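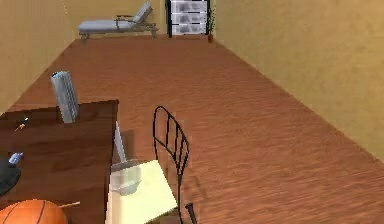 I have been putting off writing about Hivora because the trial licence ran out in June and I kept telling myself I'd renew it before forming an opinion. I have not renewed it. Opinion follows.

For anyone who missed the earlier grumbling, Hivora is a home robot simulator you rent by the month. You get a library of furnished rooms, a handful of arms and mobile bases, and a scripting console where you tell the thing what to fetch. It's sold by an outfit called Brukon, who also make the arm I have bolted to a bench in the garage, and the pitch is that you wreck everything in software first and keep the real hardware for best. Having already put one real gripper through a real flyscreen, I was the target customer.

Setup took an evening. The installer wants 18 gigabytes and then, having got them, wants 22. My desktop sounded like a leaf blower by the second room. There's a low-detail mode buried under a menu called Comfort, which I found a week later by accident.

The rooms themselves are good fun. The catalogue lists 500 of them, and I suspect they were furnished by shuffling a deck of cards. The long one I used for most of my testing has a handsome timber floor, an outdoor lounge parked against the far wall and a basketball within reach of the desk. I got very fond of it. It's a better size than any room in my house and the pot plant requires no watering. More to the point, the odd mix of stuff is useful. A wrought-iron chair back is full of gaps, and if your planner thinks of a chair as one solid lump, it'll behave very differently from one that can see the floor between the bars. My planner, at the start, was firmly of the lump school.

Where Hivora earns its money is the reset button. In the garage, a failed pick means getting up, finding the object under the ute, putting it back and swearing. In the simulator it means tapping a key. I ran more than 2,000 attempts over the trial and got up only for tea.

Where it doesn't earn its money is contact. Small thin things are a misery. Anything pen-shaped lying flat on a desk is treated as a suggestion, and my gripper would close on it with great confidence and come away holding nothing, or else send it skating off into the next postcode. I wrote to support and had a very decent reply from Annelies Leemans, who explained which friction settings to change and admitted the defaults were tuned for boxes. The new settings helped. They also made the boxes sticky, so I kept two profiles and swapped between them like reading glasses.

The export tool is called Juline, for reasons the manual keeps to itself. It sends your trained routine across to the real arm, and mine went over first go, which I was not emotionally prepared for. The joint limits needed fixing by hand and the speed came through far too brisk for a garage with a bicycle in it. Turn it down before you press anything.

I did look at Vanhove, the obvious alternative. Nicer colours, a cleaner console, and a licence agreement I gave up on halfway through my second cuppa. If you're doing this for work, it might suit you better. For a bloke with one arm and a bench – one robot arm, I should say, the others are fine – it's overkill.

Would I pay for Hivora again? For a month at a time, when I've got a specific job to practise, yes. I wouldn't leave it ticking over on the credit card. The next job is getting the arm to sort my drill bits, which are small, thin and lie flat on the desk, so I'll be writing to Annelies again.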